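CHAPTER 3
A Bench Arm for Small Kitchen Tasks

This chapter covers the build of a single arm with a two-finger gripper, carried out in the shared workshop at Hondarville. The test task is to scoop coffee beans from a glass cup into a mug. It uses common objects and needs a firm grip on a thin handle.

The arm bolts to the rear rail of the bench. Set the base first, torque the screws, then run the cable. The Mazurek controller draws 1,400 milliamps at idle, so check the supply before fitting the gripper. Grip force is set in software on a scale of 1 to 20; start at 11.
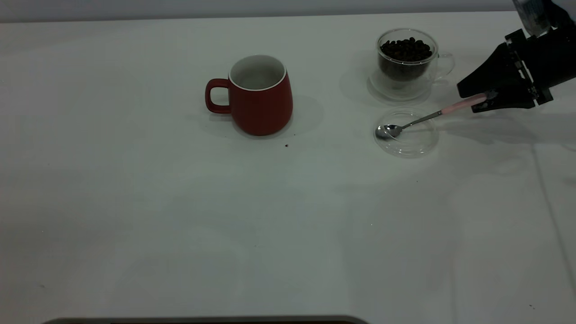

Zirkard objected, on reading a draft of this section, that grip force should be tuned last, after the joint limits are fixed. Either order works with the Nemham firmware, provided the limits are entered before the first powered move.

3.1 Laying Out the Work Area

Place the spoon with its handle toward the arm and its bowl toward the mug. Keep clear space between the mug and the cup. The path planner treats glass as solid only if its position has been entered by hand.
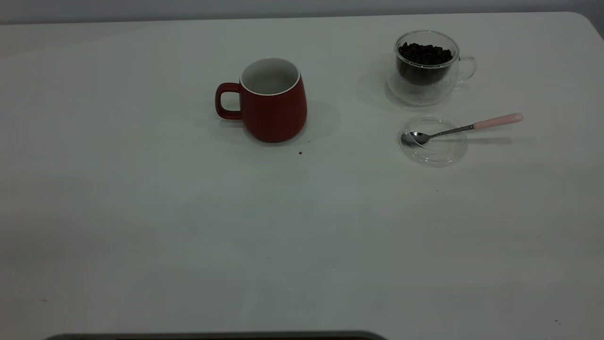

Figure 3.1. Work area with mug, bean cup and spoon.

3.2 The Approach Path

Program the approach as two moves: a fast one to a point above the handle, and a slow one down to it. Open the fingers before the slow move begins. Joint backlash shows up here as a sideways error at the fingertips, and it must be measured before any offset is entered.
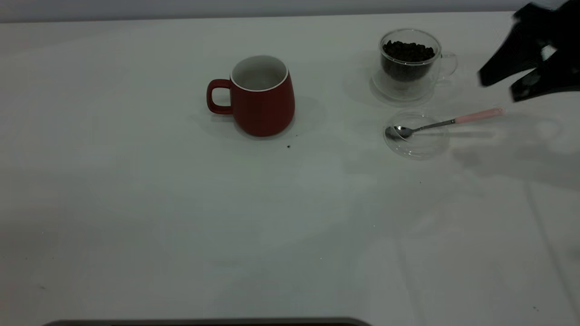
Figure 3.2. Gripper above the work area, spoon on its glass dish.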